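Relatório de progresso ao financiador - Projeto Binska, segundo período
Navegação e planeamento de tarefas para robôs domésticos em simulação
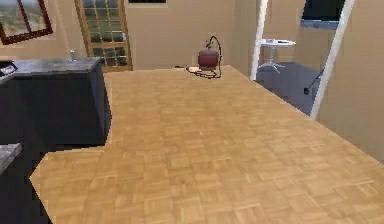

Este período foi dedicado quase por inteiro ao software de planeamento, e é com bastante gosto que escrevemos este relatório. No anterior tínhamos deixado três pontos em aberto: o mapa de ocupação demasiado otimista junto aos móveis, a travessia de portas entre divisões com pavimentos diferentes e o tempo que se perdia a replanear sempre que o robô encontrava um obstáculo fino. Os dois primeiros estão resolvidos. O terceiro avançou muito, mas ainda não o damos por fechado.

Começamos pelo mapa. O módulo Wallent, que converte profundidade e segmentação em células livres ou ocupadas, foi reescrito de raiz. A versão antiga decidia célula a célula e esquecia depressa, o que fazia os contornos dos armários e das bancadas tremer de um instante para o outro. A nova guarda uma estimativa acumulada por célula e só muda de opinião quando há observações suficientes de ângulos distintos. Parece um pormenor, mas mudou por completo o comportamento do robô na cozinha: deixou de hesitar junto às esquinas e passa pelos corredores estreitos com uma trajetória limpa. Quem assistiu às primeiras demonstrações vai notar logo a diferença!

As casas simuladas também cresceram. Temos agora 26 apartamentos no conjunto Tavares, com cozinhas abertas para a sala, madeira em parquet, zonas de pavimento escuro e portas envidraçadas. Estas últimas foram escolhidas de propósito, visto que o vidro em quadrícula confundia o nosso segmentador e gerava passagens onde não havia nenhuma. Voltámos a treinar o segmentador com vistas dessas portas sob luz variada e o erro passou a ser raro. Quando aparece, o Wallent absorve-o na maior parte das vezes antes de chegar ao planeador.

Nas portas entre divisões, o problema era outro. A mudança de cor do chão era lida como um desnível, e o planeador preferia dar voltas enormes, ou desistir. Separámos a classificação visual do pavimento da estimativa de altura, que passou a vir só da profundidade. Com isso o robô atravessa as ombreiras a direito e mantém a velocidade.

Resultados da campanha principal. Corremos 412 episódios de navegação até um objeto, com ponto de partida sorteado e sem mapa prévio. Dividimo-los em dois grupos: 188 com objetivo na mesma divisão e os restantes com objetivo noutra divisão ou no limite entre duas. No segundo grupo, que é o que mais nos interessa, 161 episódios terminaram com o robô parado à distância pedida e virado para o objeto certo. As falhas que sobram concentram-se em dois casos, e ambos se reproduzem bem, o que nos ajuda imenso.

O primeiro caso são os cabos e mangueiras no chão. Um fio preto enrolado sobre o parquet ocupa poucos pixéis, some-se a média distância e reaparece quando o robô já está quase em cima dele. O planeador trava, recalcula, avança um pouco e torna a travar. Experimentámos dilatar tudo o que o segmentador marca como objeto fino e funcionou, mas à custa de fechar passagens perfeitamente boas. Estamos agora a testar uma margem que depende da confiança da deteção, e os primeiros ensaios são animadores - ainda poucos para apresentar números.

O segundo são objetos esguios e inclinados, como cabos de vassoura. A base toca no chão num ponto e o topo está bastante mais ao lado, pelo que a projeção vertical no mapa engana. A correção implica guardar a ocupação por camadas de altura. A estrutura de dados está escrita, falta ligá-la ao planeador local.

Em ferramentas, o visualizador Sostside ganhou reprodução passo a passo. É possível parar num instante do episódio, ver a vista do robô ao lado do mapa e da trajetória prevista, e mudar um parâmetro para replanear a partir dali. Dantes, perceber uma falha obrigava a repetir o episódio inteiro com registos extra. Foi talvez a melhor decisão do período, e toda a equipa passou a usá-lo sem que fosse preciso insistir.

Quanto ao plano, há um desvio a comunicar. A integração do planeador de tarefas, que encadeia ordens do género "vai à cozinha e depois à sala", passa para julho. Preferimos terminar antes as camadas de altura, de que essa integração depende. O orçamento de computação mantém-se dentro do previsto e não pedimos reforço.

Próximas entregas:
Mapa por camadas ligado ao planeador local
Margem variável para cabos e fios, com campanha própria de ensaios
Primeira versão do planeador de tarefas nos apartamentos Tavares
Documentação do Sostside para utilizadores externos

Os registos completos dos episódios e as configurações usadas estão no repositório do projeto, na pasta deste período.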